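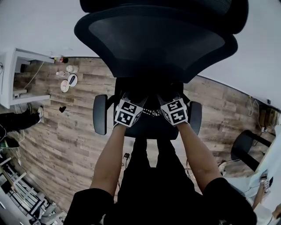 Getix mesh office chair, reviewed after six months of daily use

By Gaëtan Chevalier
2021-09-26

I bought the Getix chair in March, when it became clear to me that I would continue to work from my flat. Before it I used a dining chair with a cushion, and my lower back was complaining every evening. I am a translator, so I sit for long hours and I do not move very much. This review is written for people in the same situation. If you sit for one hour per day to pay your bills, you do not need to read so much about a chair.

I paid for the chair with my own money, in the Clellow shop on their website. The colour is black. There is also a grey version, which I have not seen.

Delivery and assembly

The box arrived on the fourth day. It is heavy and it has no handles, so please ask somebody to help you if you live without a lift. My neighbour Valentin Tanguy took one side and I took the other, and we had to rest on the second floor.

In the box you find the seat, the backrest, two armrests, the base, the gas lift, the wheels and a bag with 12 screws and one key. The instructions are a single sheet with drawings. The drawings are good except for number six, where the plate under the seat is shown without an arrow. I mounted this plate in the wrong direction and discovered it only when the lever was pointing to the back. Look for the word FRONT, which is stamped in the metal in very small letters.

It took me 16 minutes to take the plate off and put it back correctly, and this was the longest part of the work. The key which comes with the chair is soft and it started to become round at the corner. Use your own key if you have one.

One advice: do not tighten the armrest screws completely until the backrest is fixed. The holes match only when there is a little play.

The seat

The seat is firm. In the first week I found it too firm and I was thinking of sending it back. In the third week I did not think about it any more. I do not know if the foam changed or if I changed. I am 1 metre 78 and not heavy. My friend Valentin Riviere, who is a good deal bigger than me, sat on it for one evening of cards and found it comfortable immediately.

The front edge goes down in a soft curve, so it does not press behind the knees. The depth of the seat cannot be adjusted, and this is for me the biggest fault. For short people it can be a real problem. My sister cannot use the backrest and put her feet on the floor at the same time.

The backrest

The mesh is the reason I chose this model. In July and August my flat is very warm in the afternoon, and with the old cushion my shirt was always wet. With the mesh this is finished. It is stretched well and after six months it has no soft place. The mesh catches wool, however. I have one pullover with small loops on the back now, and I do not wear it at the desk any more.

The support for the lower back is a plastic piece which you can move up and down behind the mesh. It moves with difficulty, you need both hands and you cannot do it while sitting. I put it in the second position from the bottom and left it there.

The armrests

They go up and down, but they do not turn and they do not come closer to the body. For typing I like them low, under the level of the table, so that I can bring the chair near. The pads are of a rather hard material. In summer with bare arms I find them a little sticky, in winter I suppose it will be of no importance.

In June the left armrest began to make a noise, a small click each time I leaned on it. I turned the chair over and tightened the two screws underneath, and the noise went away. It came back in August and I did the same. I would now recommend to check all the screws after the first month.

The mechanism and the wheels

You can lock the back straight or let it rock. There is nothing between these two, no intermediate position. The knob for the strength of the rocking is under the seat in the front, and you must turn it many times before you feel a difference. I made 10 full turns to get it how I like.

The wheels are the standard hard type. On carpet they roll well. I have a wooden floor and they were loud, loud enough that Mr Delorme from downstairs asked me politely if I had bought a machine. I replaced them with soft rubber wheels from Akande, which fit without any tool: you pull the old ones out and push the new ones in. They cost extra, of course, and I think the maker should offer the choice at the order. Since then I have also no marks on the floor.

Service

I wrote to Clellow one time, about the soft key. The answer came after two days from a person named Jérémie Le Goff, who sent me a new key and excused himself for the drawing number six. The new key is the same quality as the old one, but the letter was friendly.

Compared with the Plokgate chair

Before buying I tried the Plokgate at the office of a client. It is more expensive and the armrests are clearly better, they move in every direction. The seat can also slide forward. But the back is closed foam with cloth, and it is warm. If you have air conditioning or a cool room, I would say take the Plokgate. If your room is under the roof like mine, the mesh is worth more than the armrests.

What I would like to see changed

The seat depth should be adjustable. The key should be of better steel — it is a matter of some pennies. The word FRONT should be bigger. And the cloth label at the back of the seat scratches if you sit with short trousers, I cut mine off with scissors on the second day.

My mark

Four stars of five. I took one star away for the seat depth and the wheels together. I would buy it again for myself, I would not buy it for my sister.

The guarantee is three years on the mechanism and one year on the mesh. Keep the invoice, because the number on it is asked for in the form. I will add some lines here next March if something breaks.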